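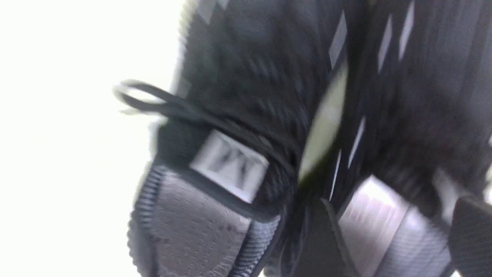
Tomach adds graduation stoles and cords to its rental list

19/02/2019

Tomach, the academic dress supplier on McKinnon Street, will rent stoles and honor cords alongside its gowns for this spring's ceremonies. Until now both items had to be bought outright.

The rental list covers 94 stole designs, including plain satin, two-color trim and a wider cut made for choir and faculty use. Cords come in single or double strands and can be ordered by the pair. Embroidered stoles with a name or year are still sold only, as they can't be returned to stock.

Jade Dhillon, who manages orders at Tomach, said schools had been asking for the change for several seasons. "A department might need stoles for one afternoon and then has to store them for a year," she said. "Some would sooner send them back with the gowns."

The company tried the service in January with Clustolik College, which rented 381 stoles for its winter ceremony. Dhillon said the returns were handled in the same boxes as the gowns, and the college has booked again for the summer.

Tomach has also moved its stock to a larger storeroom in Protitow, with rail space for 2000 gowns. Orders will be packed there from next month — the street shop stays open for fittings and hood repairs.

Group orders should be placed at least six weeks before the ceremony, with a list of heights and cap sizes. Single orders can be placed up to ten days before. Gowns, hoods and stoles are due back within five days of the event, and the return label is packed in the garment bag. Caps and tassels are kept by the graduate.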